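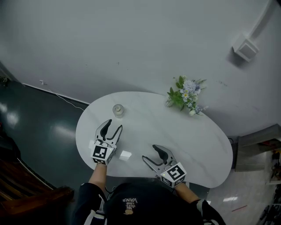 The kidney-shaped table, marble veining and all.

Sep 1, 2002

Planted tank, week 3. Tested the water before the lights came on and nitrate has finally dropped, so I'm leaving the Fevier dosing where it is. Conductivity was 732 on the pen, which seems high to me – I did calibrate it, but I'll borrow the other one from the Dakamach shelf and try again tomorrow.

The crypts have melted, as they always do with me! Only the ones at the back though, and there are new leaves coming up from the middle, so I've pulled off the mush and left the roots alone. Moss on the Prirneck wood is holding with the cotton thread. The glued bits all came away, so thread from now on please.

Filter is the Mabaso one, rated at 500 litres an hour. Far too much for the tetras, they were getting shoved into the corner, so I turned the spray bar to face the glass and they've spread out again. Might swap the bar for a longer one.

Took 200 ml out of the shrimp jar for the snail eggs (no idea if they'll hatch, they've been sitting there for ages). Need more peat. Don't want to move the big catfish until December, he's sulking enough as it is.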